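Chapter 7
Dropped Loads and Poor Grip

Aims of the chapter

After studying this chapter, the reader should be able to:
describe the main ways in which a gripper can lose its load;
explain how a shiny surface can mislead a camera placed close to it;
set out the first actions to be taken after a breakage;
read a handling record and separate what was seen from what was assumed.

Before starting, readers should have completed Chapter 6, in particular the section on finger pads and closing force. The terms "jaw", "finger" and "pad" are used as defined there.

7.1 A breakage at Linthorpe

In September a table-laying trial at the Linthorpe training workshop was stopped after a plate fell and broke during a transfer between two arms. The trial had been set up to teach plate handling by demonstration. An operator first carried out the task with a pair of hand-held grippers, and the movements were then repeated by the arms at reduced speed. The arms were fitted with Horkum fingers of the same shape as those on the hand-held tools. The control program, named Hemo, had been supplied to the workshop by Tichý.

The trial ran to 1492 transfers in all. The breakage took place at transfer 1064. There had been 3 earlier slips, none of which caused damage, and each had been entered in the record as "operator to note" with no further action. A fragment from the broken plate travelled beyond the marked area and was found beside the operator's chair. There was no injury.

Kenneth Galbraith, who was in charge of the workshop, stopped the arms and closed the bay. The review was given to Catherine Chisholm and Nicanor Henríquez, neither of whom had worked on the trial. Their report was issued in October 2024 and is the source for this section.

The report begins with the task itself. A shallow plate offers very little to hold. Its rim is thin, its underside lies close to the table, and the fingers must come in low without pressing down on the surface. When two grippers share the load, each must close at nearly the same moment, or the first to close will push the plate towards the second. When one gripper tilts the plate so that the other may reach beneath it, the weight rests for a short time on a small area of one pad.

Figures 7.1 to 7.3. Gripper fingers and round tableware with a reflecting surface.

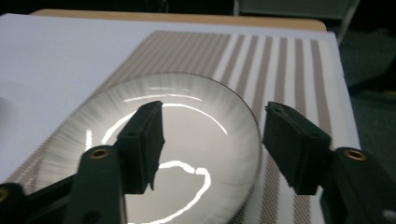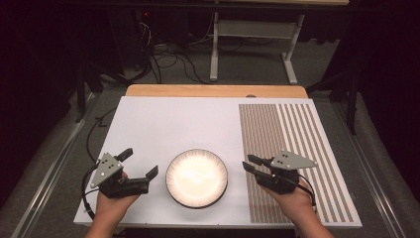
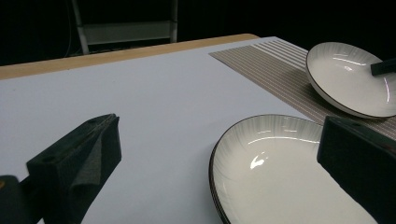 7.2 What the review found

The review identified two faults. Either one might have passed without harm, but they were present together at the time of the breakage.

The first concerned the position of the rim. The camera on each arm was mounted near the fingers and looked along them towards the load. Under the workshop lamps, bright curved reflections formed on the glaze. On a number of the stored pictures, Hemo had followed one of these reflections instead of the true edge of the plate. The fingers were then sent to a point inside the rim, closed on less material than intended, and reported a good grip. The patterned mat used in the trial made matters worse, as its stripes gave the program many other lines to choose from.

The second fault concerned the pads. The soft facing on one finger had begun to lift along its upper edge. When the finger closed, the loose part folded under the load and the plate could turn slightly in the jaw. The closing force had been set at 55 newtons, and the force reading at transfer 1064 was within limits. The reading showed that the finger was pressing on something. It could not show whether that something was held squarely.

Kristine Cabrera, the operator on duty, stated that she had seen the plate turn on at least one earlier occasion. She had taken it to be a result of the way she had carried out the demonstration. The reviewers recorded this as a weakness in the reporting form, which had a space for the outcome of a transfer but none for anything unusual seen while it was under way.

7.3 Kinds of grip failure

Grip failures are placed in four groups for the purposes of this book.

Missed grip. The fingers close without taking hold of the load. The load stays where it was. This is the least dangerous kind, provided that the machine does not continue as though it were carrying something.

Short grip. The fingers take hold of too little of the load. It may be lifted, and may even be carried some distance, before it falls. The breakage at Linthorpe began as a short grip.

Turning grip. The load remains between the pads but changes its angle. With plates, bowls and lids, the raised side may strike the other gripper or the table.

Early release. One gripper opens before the other has taken the weight. This group is dealt with in Chapter 8, together with the timing of two-handed work.

A single event may belong to more than one group. The record should name each of them in the order in which they occurred, if that order is known. Where it is not known, the record should say so.

7.4 First actions after a breakage

The following procedure was adopted at Linthorpe after the review and is suitable for most small workshops.

1. Stop the arms by means of the stop button. Do not use the program's own pause command.
2. Keep hands away from the jaws. A finger may still be under force after the arm has stopped moving.
3. Warn others in the bay and look for fragments outside the marked area as well as within it.
4. Leave the lamps, the mat and the remaining tableware in place until photographs have been taken.
5. Examine the pads on every finger, including those that did not touch the broken item. Note any lifting, folding or loss of material.
6. Save the camera pictures and the force readings for the failed transfer and for those before it.
7. Write down what each person saw, separately and before discussion.

Work was resumed under the supervision of Blair Ritchie, with new pads fitted and the lamps moved to the side of the table. The remaining transfers were completed with plastic plates.

Questions on grip failure and a blank handling record will be found at the end of the chapter. Section 7.5 deals with the inspection of pads and the intervals at which they should be replaced.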